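Brukell Sentry 16 aviation scanner: a review

June 7, 2022

I have listened to military aircraft for long enough to own three radios my family believes are one radio. The Brukell Sentry 16 makes a fourth. I bought it in April with my own money, after the Wernusstead range put out its notice of spring exercises and my old receiver started picking up a taxi company on every channel, including the ones that were switched off.

For anyone new to this, an airband scanner does a simple job. It steps through a list of frequencies, stops when somebody is talking, and lets you hear a pilot read back a heading in the voice of a man ordering a sandwich. Civil traffic is down in the VHF band. Most of the military voice traffic you can still hear in the clear is up in UHF, and a cheap scanner will often claim to cover UHF in the same way that I claim to speak Spanish.

The Sentry covers both properly. It has 3000 memory channels, sorted into 16 banks, and the banks can be named. I gave one to tankers, one to the range, one to the control tower, and then ran out of ideas and named the rest after soups. 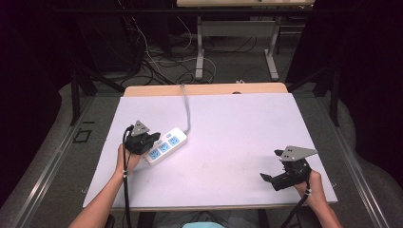
Setup took me most of an evening. The manual is 59 pages long and spends five of them on the belt clip. Programming by hand is possible, in the sense that crossing Nebraska on foot is possible, so you will want the computer software, and that means a computer, a cable, the base charger and the scanner all wanting electricity together. A power strip with three sockets, like the white one with the blue sockets here, leaves you one short if you also want a lamp to read the manual by. The charger's plug is a fat one, too, and likes to lean on its neighbor. Brukell could have let the thing charge through the data cable. Brukell did not.

Once the channels are in, life improves. Scan speed is good enough that I rarely came in on the second half of a conversation. I parked on the public road north of Wernusstead for two mornings and heard a refueling track being set up from the first call to the last, with the tanker crew sounding bored and the fighters sounding like they were trying to sound bored. Audio from the built-in speaker is clear but thin. With earphones it's very good, and your spouse can go back to pretending you are bird watching.

Squelch is the best part. There's a real knob for it — a knob, on the top, that turns. My last radio hid squelch in a menu behind the language settings, and I once spent a whole flypast listening to static in Portuguese.

Sensitivity is fine with the supplied antenna and a lot better with a proper one. I used an Emach telescopic whip I already had, and signals from aircraft I couldn't see at all came up clean. If you live near a big FM transmitter you may get some bleed on the low end of the VHF band. I do, and I now know a great deal about mattress sales.
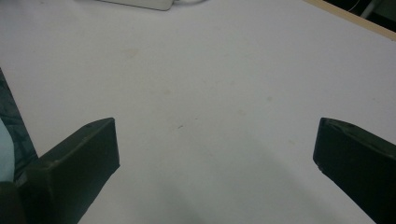
Photo: Wernusstead Airband Club

Now the complaints. Battery life is claimed to be a full day. Mine gave up after lunch on both mornings, and I am an early luncher. The display is bright enough indoors and close to useless in direct sun, an odd choice for a product whose owners spend their lives standing in fields next to fences. The key lock works by holding down a button right next to the button that deletes a channel. I have lost Minestrone twice.

It will not decode encrypted traffic, and neither will anything else you can legally buy. I mention this only because the seller's page had a lot of one-star reviews from people who seemed to expect a seat in the briefing room. A good share of what flies these days talks over links you will never hear. What's left is tower, approach, tankers, range control and the occasional transport crew asking about fuel trucks. I find that plenty. You may need a different hobby.

The obvious rival is the Mangubat handheld, which costs less and has a much better screen. I borrowed one for a weekend. It's nicer to hold and slower to scan, and its UHF reception went mushy whenever a truck passed. For airliners and a bit of tower chatter, I'd take the Mangubat and spend the savings on a folding chair. For military listening the Sentry is clearly ahead.

Buy a spare battery with it, and write your channel list down on paper before you touch the key lock.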